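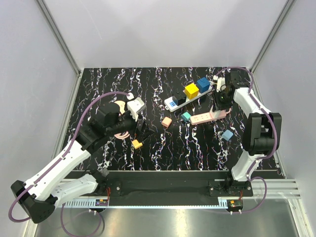
Chapter 7
Strata Corporations and the Control of Common Property

7.1 Scope of the chapter

The previous chapter dealt with title to a single parcel held by a single owner. Most new dwellings in larger centres are no longer held that way. A buyer of a unit in a multi-storey building acquires two interests at once: exclusive title to the lot, and an undivided share in the common property. The second interest cannot be sold, mortgaged or left by will apart from the first.

This chapter sets out how that shared interest is created, how it is measured and who may make decisions about it. Levies and reserve funds are treated in Chapter 8. Disputes between owners and occupiers are treated in Chapter 9, although section 7.6 touches on the enforcement of bylaws.

Readers should note that terminology differs between jurisdictions. "Strata corporation", "owners corporation" and "condominium corporation" describe bodies with similar functions. The first term is used throughout, except where a statute or decision uses another.

7.2 Creation by registration

A strata corporation comes into existence when the plan is registered. No separate act of incorporation is needed, and the owners do not have to hold a meeting for the body to exist. The plan must show the boundaries of each lot, the boundaries of the common property and the schedule of unit entitlements.

Boundaries are a frequent source of error. Unless the plan provides otherwise, the boundary between a lot and common property lies at the midpoint of the wall, floor or ceiling that separates them. Some plans place it at the inner surface instead. The difference decides who pays when a pipe inside the wall fails, so the plan should be read before the bylaws.

7.3 Unit entitlement

Unit entitlement fixes three things: the owner's share of common property, the owner's share of contributions and, where a poll is demanded, the weight of the owner's vote. It is normally expressed as a whole number over an aggregate for the scheme.

Consider Brurnholm, a scheme of 124 lots with an aggregate entitlement of 1000. The ground-floor commercial lot is owned by Varnix and carries an entitlement of 263. Varnix owns one lot in 124, but it bears 26.3 per cent of ordinary contributions. On a show of hands it has one vote. On a poll it has 263.

The position has consequences for resolutions. Suppose that a special resolution fails if more than 25 per cent of the entitlement voted is cast against it. Varnix can then defeat any special resolution at Brurnholm alone, even if every other owner votes in favour. An ordinary resolution, which needs a simple majority, is beyond its power to block unless other owners join it or stay away.

7.4 Limited common property

Parking stalls, storage lockers and balconies are often designated for the exclusive use of one lot. Designation does not transfer ownership. The holder of a designated stall has a right to use it and may exclude others, but cannot sell it separately or build on it without approval.

Problem 7A. Maite Tejada buys a lot at Clusamside in September. The vendor, Keyvan Farahani, has for several years parked in a stall beside the lift, and the contract of sale lists the stall as included. The registered plan shows it as ordinary common property. The minutes record no resolution granting exclusive use. Assume that long use by itself confers no right against the corporation.

Ms Tejada takes no exclusive right to the stall. Mr Farahani could not convey an interest he did not hold. Her remedy, if any, lies against him under the contract, and its value will depend on the wording of the warranty. She may also ask the corporation to grant exclusive use by resolution, but it is under no duty to agree.

7.5 The council and its authority

Day-to-day management is delegated to an elected council. The council may do only what the statute, the bylaws and the general meeting permit.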